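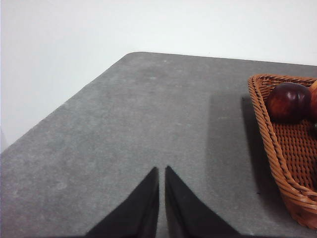
How Fans Find Out: Release News and a Small Folk Act
Project report, Music and Media course
Eun-seong Cha

1. Topic
My project looked at how listeners heard about the second album by the folk duo Hodeck, which came out in December. The duo has no label and no press agent. They posted the news on their own page first, and a few local music sites picked it up later. I wanted to know which of these reached people.

2. Method
I wrote a survey with six questions and handed it out at two shows in Hellstead. The singer, Margus Rozīte, let me put it on the merch table. I got 144 completed forms. I also read the posts and articles about the album and wrote down the time each one went up.

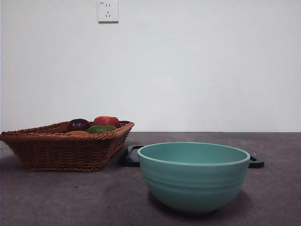
Forms with no answer to question 2 (where did you first hear about the album?) were left out of that part. The duo pressed 1,000 copies, and I did not try to survey people who bought one by mail.

3. Results
The duo's own post was the most common answer, with 70 people. Friends came second and the radio third. Very few named a music site. Three of the articles copied the post almost word for word, and one of them got the album title wrong. It was still wrong when I finished this report.
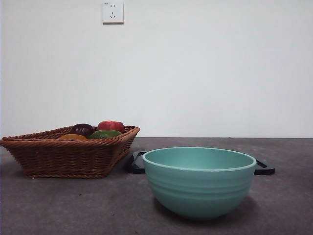 Basket and teal bowl on a dark gray countertop.

4. Problems
Both shows were in the same town, so the answers lean toward local fans. Question 5 was worded badly and some people skipped it. I would split it in two next time. I would also ask for age, which my teacher, Ms. Pētersons, suggested after the forms were already printed.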